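# Conforming a Picture Lock for Sound and Grade Turnover

Last revised 16th February. Applies to single-camera narrative features cut at 24 fps.
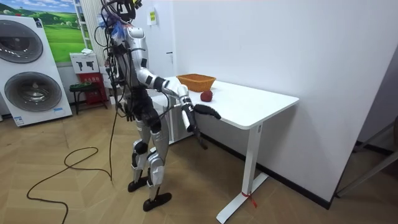
*Silver-and-black humanoid robot at a white desk, one hand toward an orange woven basket.*

Turnover is the point at which the cutting room hands the locked film to sound and to color. Most problems found in the final mix start in this step. The procedure below was written for *Randlow*, a mystery feature delivered in 6 reels, and works for any project of similar size. Replace the reel names and shot numbers with your own.

## Before you start

You need:

- a locked sequence for each reel, approved in writing
- the original camera files, or a verified copy
- the production sound files, with all isolated tracks
- the sound reports and the script supervisor's notes
- a drive with at least twice the space you expect to use

Do not begin from a sequence that is "nearly locked." A reel that changes after turnover has to be reissued with a change list, and every department has to repeat part of its work.

## Step 1: Duplicate and rename

Duplicate each locked sequence into a new bin. Name the copies with project, reel, version and purpose:

`RANDLOW_R1_v4_SOUND`
`RANDLOW_R1_v4_COLOR`

Version numbers must match across departments. If reel 3 is reissued, it becomes v5 for sound and for color, even when only one of them is affected. Never edit the locked sequence itself.

## Step 2: Check the reel layout

Each reel starts on its own hour of timecode. Reel 1 starts at 01:00:00:00, reel 2 at 02:00:00:00, and so on. The hour mark is the start of the leader. First frame of picture falls eight seconds later, at 01:00:08:00.

Place the sync pop exactly two seconds before first frame of picture, at 01:00:06:00. It is one frame long. Place the tail pop two seconds after the last frame of picture.

Check that no reel break falls in the middle of a music cue or a line of dialogue. In *Randlow* the break between reels 2 and 3 first landed inside the ferry crossing at Mokavau, over a continuous engine sound. Moving it to the cut at the head of the next scene solved this. Reel breaks belong on a hard cut with a clear change of location.

## Step 3: Flatten the picture tracks

1. Move all active picture to V1.
2. Keep visual effects shots on V2, with the current temp version above the original plate.
3. Move titles and subtitles to V3.
4. Delete disabled clips, unused alternates and empty tracks.
5. Commit multicam clips and open any nested sequences.

Compare the flattened sequence with the locked reference by laying one over the other in difference mode. The result should be black from first frame to last. Any flash of picture is an error - stop and fix it before going on.

## Step 4: List speed changes and resizes

Edit lists carry constant speed changes well. They carry variable ones badly, and some grading systems drop them without a warning. Make a plain text list of every variable speed change, with source clip, timecode in, timecode out and start and end speed. Do the same for resizes with keyframes.

*Randlow* has 686 cuts in reels 1 to 3 and 955 in the full film. The night exteriors at Derkonthorpe account for most of the resizes, which came from reframing the inspector's walk along the harbor wall. All of them had to be matched by eye against the reference.

## Step 5: Prepare the audio

Sort the tracks by type:

| Tracks | Content |
|---|---|
| A1-A6 | Production dialogue |
| A7-A10 | Sound effects, mono |
| A11-A14 | Sound effects, stereo |
| A15-A18 | Temp music |

Remove plug-in effects from the dialogue tracks unless the sound editor has asked for them. Leave clip gain and volume automation in place. They show what the director has been hearing for months.

Export an AAF for each reel with the following settings:

- audio embedded or consolidated, as agreed
- 48 kHz, 24-bit
- handles of 240 frames
- no video mixdown inside the AAF

Open each AAF in a blank project and confirm that the clips link, that the handles can be pulled out, and that the file names from the recorder have survived. Without them the dialogue editor cannot find the isolated tracks.

## Step 6: Export the reference picture

Make one reference file for each reel from the flattened sequence. Burn in record timecode at lower left, source clip name at lower right, and reel and version at the top. Keep the burn-ins clear of faces where possible.

Include the guide track, dialogue on the left and music and effects on the right. Check both pops against the picture.

## Step 7: Export lists for color

Supply an EDL for V1, a separate EDL for V2, and an XML of the full reel. Clip names longer than 32 characters may be cut short in the EDL, so test one reel with the grading house first. Fabbri, the lab used on this project, asked for the XML as the main list and kept the EDLs as a backup.

## Step 8: Package and verify

Use one folder per reel, with subfolders for AAF, LISTS, REF and NOTES. Generate checksums before the drive leaves the room - not after it arrives. Ask the receiving house to confirm them in writing, and keep your own copy of the package untouched until the final mix has been approved.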